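# The Garment That Was Never Hung

*A fault in a laundry-handling trial has prompted a harder look at what two-armed machines report about their own work*

In March, the automation group at Kao, a textile services firm, reviewed the log of its garment-hanging cell and found nothing to concern it. The controller had recorded 1000 attempts to place a garment on a hanger and the hanger on a rail. It listed 966 of them as complete. The figure was circulated, and planning began for a second cell on the same pattern.

The difficulty came to light during a routine comparison of the log with the overhead recordings. In 173 of the attempts marked complete, the hanger had reached the rail and the garment had not. The control software, a package known internally as Nester, had confirmed the position of the hanger and closed the task. It had no means of asking whether anything was hanging from it.

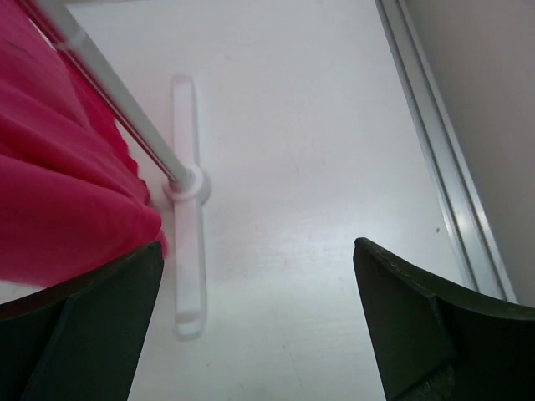 *Magenta fabric against the white upright of the rack, seen from the gripper.*

The cell is modest in scale. Two arms share a white enclosure with a small clothes rack, a set of pink plastic hangers and a few garments chosen for their differing weight and stiffness. Denim behaves predictably enough. Thin, soft fabric does not, and most of the unreported failures involved garments of that kind.

Hanging a shirt calls for one arm to control the cloth while the other brings the hanger to it. In the faulty attempts, the review found, the first gripper closed on a single fold near the edge of the garment. The motor current rose in the way the software expected, and the grip was accepted. When the hanger was lifted, the fold slipped free. The second arm carried on to the rail regardless.
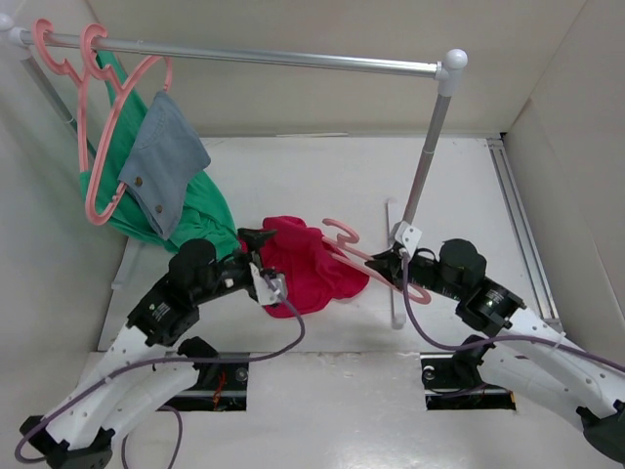
Rafail Margaritis takes the view that the grip itself was never the main problem. Cloth will slip, he said, and any laundry worker drops a blouse now and then; the serious matter was a machine that signed off on its own work after checking only half of it. He would have preferred a cell that failed twice as often and said so.

The inquiry was led by Stelios Deligiannis, whose report runs to several sections and is unusually direct about the group's own part in the matter. The completion test had been written when the cell handled empty hangers only. It was carried over, unaltered, when garments were introduced. The change was recorded as a new task in the schedule and did not trigger a fresh review of the software, although the group's procedures could reasonably be read as requiring one.

A second finding concerned safety. A dropped garment was, to the controller, no longer present. The arms therefore planned their next movements as though the floor of the cell were clear. On 2 occasions recorded in the report, a sleeve lying near a base mount was drawn against a moving joint. In one of these the arm stalled and an operator reached into the enclosure to free the cloth before power had been isolated. No injury resulted. The report nonetheless treats the event as the most serious in the trial, and the cell was shut down for the remainder of the month.
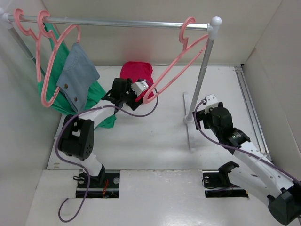
Three changes followed. The completion test now compares the view from the wrist cameras before and after the hanger is released, and an attempt is marked complete only when fabric is found below the rail. A garment that cannot be accounted for halts both arms. Access to the enclosure has been interlocked, so that reaching inside removes power from the motors. This last measure had been costed at the design stage and deferred.

The group also reconsidered how the gripper approaches soft cloth. A component supplier, Tivel, provided revised fingertip pads for assessment, and the arms were instructed to gather a larger handful before lifting. Early results were mixed. A fuller grip holds better, but it bunches the neckline and makes the opening harder for the hanger to find.

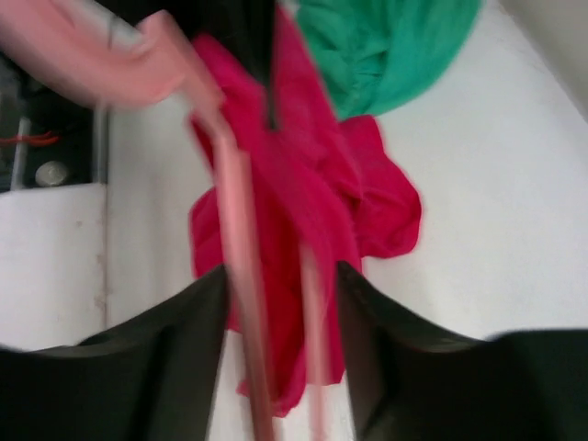
Work on that question continues. The report recommends that neckline detection be treated as a separate step with its own pass or fail result, and that no overall rate be published until each step has been checked against recordings by a person who did not write the software.

The planned second cell, which was to be installed at the firm's Lulta plant, has been postponed until September at the earliest. The original log has been kept in the archive with its completion column intact, and a note attached to the first page directs readers to the corrected count.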